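Picking data update, October

Quick one this month, everyone is flat out before the Batbridge visit.

Bin picking set for the Lestent model now stands at 382 good examples. Target was 300-odd by now so no complaints. Another 78 recorded but parked – labels missing or the grasp point was saved in the wrong frame. Rory Guthrie is going through those by hand. If you ran a late shift and remember skipping the label screen, tell him, saves everyone a lot of time.

What we still need: soft things, shiny things, see-through things. Model is fine on boxes and has been for weeks. It gets silly around anything that squashes or reflects. So please stop loading the bin with cartons, we have plenty. Mix it up. Fruit, toys, glasses, cases, whatever is on the shelf. Put things near the walls as well, thats where the approach angles get hard and where we have the fewest examples.

Reminders for anyone driving the arm:
Shuffle the bin after every 3 picks.
A miss is still an example. Save it, mark it as a miss, carry on.
Check the cable loop at the wrist before big rotations.

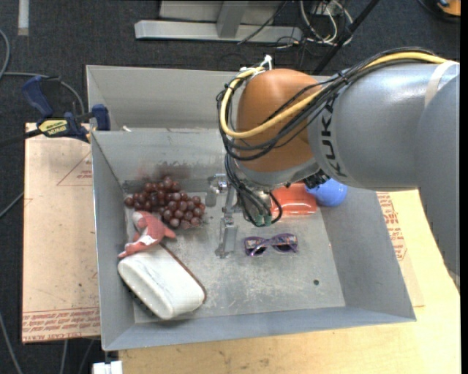
Ladex have asked for a copy of the set once the labels are clean. Fine by us, but it goes out through Abella, please dont send folders directly. Last time we ended up with 2 versions and niether matched.

Training run starts when Rory says the parked ones are done. Slots for next week are on the sheet, mornings mostly gone, still space after 4 pm.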